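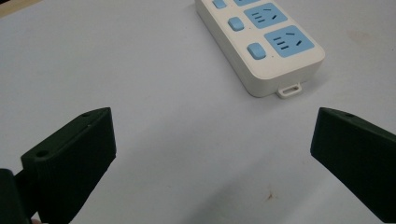

**Grippers / Setup and care**

# Goltstead two-finger hand tool

We love this little gripper for tabletop work! The fingers are thick and dark green, with a blunt tip that gets down low beside things like a power strip with its own row of switches.

**Setting up**

- Open the fingers fully and check that the tips sit level with each other.
- Close them slowly 10 times - the links should move without a click.
- Snug the finger screws by hand, then give each one a last quarter turn.

**Looking after it**

Wipe the inner faces after every shift. A drop of Dillen light oil on the links every 36 hours of use keeps the travel lovely and smooth. Spare fingers come in packs of 2, part 179.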